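Interview, 13/10/2024

When I asked Dilani Thambiah how one makes a budget for a machine that most suppliers cannot yet deliver, she answered that one begins with the floor.

"People send me the price of the arm," she said. "Always the arm. Then I ask them, where will it stand, who has the key to this room, what is the insurance, and the mail becomes very quiet for some days."

Thambiah plans equipment for Prello, a small company which wants to put two-armed robots in ordinary homes, for tidying first and other duties later. She came to it from hospital purchasing, and she speaks of robots in the same way as she must have spoken of beds. She has a spreadsheet with 758 lines. The arms take seven of them.

I wanted to know what is on the other lines. She opened the file and read to me for some minutes: spare fingers, emergency stop buttons, a second emergency stop button for the visitor, floor protection, electricity, training, transport back to the factory when a joint fails. "Transport back is the one they forget," she said. "The first quotation we received from Skuteck was very attractive. But for every repair the arm must travel, and we pay both ways. I put it in the table and it was suddenly the most expensive of the three."

The company did not buy from Skuteck. It has not bought from anybody until now, and this was a decision which not all her colleagues liked. Leire Aguirre, who leads the technical side, wished to have two real arms already in July. Thambiah proposed to spend the first part of the money on simulation, and to order hardware only when the team could say which hand they needed and how far it must reach.

"We had a meeting which was not pleasant," she said, and laughed a little. "Leire told me that you cannot learn about a sofa from a drawing of a sofa. She is right also. But I asked her, which gripper do you want? She said, I must try them. So, try them where it is cheap."

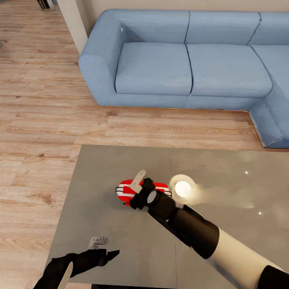 The simulated living room cost them 4,000 pounds in licences and one more computer, and then the hours of the engineers, which she insists must be counted. "If you do not write the hours, simulation looks free and everybody wants only simulation. This is also a mistake." A further 1,000 pounds went to an outside modeller, because the first furniture was too perfect and Aguirre did not trust it.

I asked what they had learnt which changed the order. Thambiah preferred that Aguirre should answer this, and called her in from the next room.

"The table," Aguirre said at once. "I had chosen a longer arm, because I was thinking of the floor and the shelves. Then we tried small things on a low table, toys and so on, and the long arm was always folded up, with the elbow in a bad place. We now ask for the shorter one." She still thinks that they waited too long. Contact and friction, she told me, are the parts she believes the least on the screen, and she has written into the plan that no gripper is accepted before it has been tested on real objects at the supplier's.

The shorter arm is cheaper, but Thambiah has not given the difference back. She moved it to a line called "second hand", which at first I understood as used equipment. It is a reserve for replacing the gripper in the first year. Two suppliers remain, Cassim and Anareck, and she will ask both for a loan of the equipment before she signs.

And if neither agrees to lend?

"Then I ask for the price of one arm, not two, with the right to buy the second at the same price later," she said. "They do not like this question. You should ask it before you have said how much money you have."

Before I left she wished to correct one thing on her own account. In the first version of the budget she had forgotten the table itself – the real one, for the test room. It is on line 31 now, together with the delivery.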